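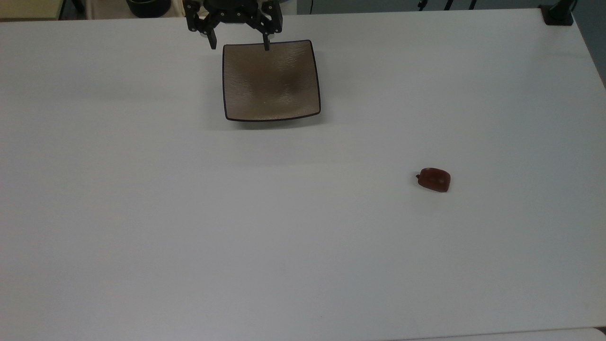
What will the new serving plates at the Lestard dining hall be used for?
They will carry the single-vegetable course that opens the evening meal, beginning in January.

The Lestard Residence has approved the purchase of 800 square plates for its main dining hall and the smaller Arnaud Room. The order was placed with Praltex after a trial period in which residents and kitchen staff used several shapes and finishes at regular mealtimes.

The plate selected is a shallow square dish with rounded corners, a brown interior and a darker rim. It will replace the round side plates now in service, many of which have chipped or lost their glaze over years of daily use. Dinner plates, soup bowls and cups are not affected by the change.

Corentin Bouvier, head of dining services, said the choice of color was discussed at length. "Our tables are white and our old plates were white, and a number of residents told us they had trouble finding the edge of the plate," he said. "We asked for something darker, and we asked for a rim that stands out from the middle."

The opening course will be built on one vegetable at a time, served with bread. Red bell pepper is first on the list, roasted and dressed with oil and a little vinegar. Leeks, carrots and beets will follow as the season allows. Residents who prefer soup may continue to request it by noon on the day of the meal.

A total of 374 residents returned the comment cards handed out during the trial. The square shape was preferred in both dining rooms, although several cards noted that it takes up more space on the small tables near the windows. Dining services will set those tables for 2 in place of three until the spring seating plan is drawn up.

The Sakari storage carts used to move clean dishes from the wash area were built for round plates and will be fitted with new dividers. This work will be done in the evening, after 8 p.m., so that meal service is not interrupted. Breakfast hours remain the same.

Plates removed from service will be sorted by condition. The inventory taken this fall listed 1567 side plates across both rooms and the back storeroom. Those in good condition will be offered to residents for use in their own kitchens – one set per apartment – and the rest will be recycled.

Residents with questions about the opening course, including those who need a substitute for peppers, are asked to speak with the dining office before the new menu begins. Menu cards in large print will be available at the entrance to each room.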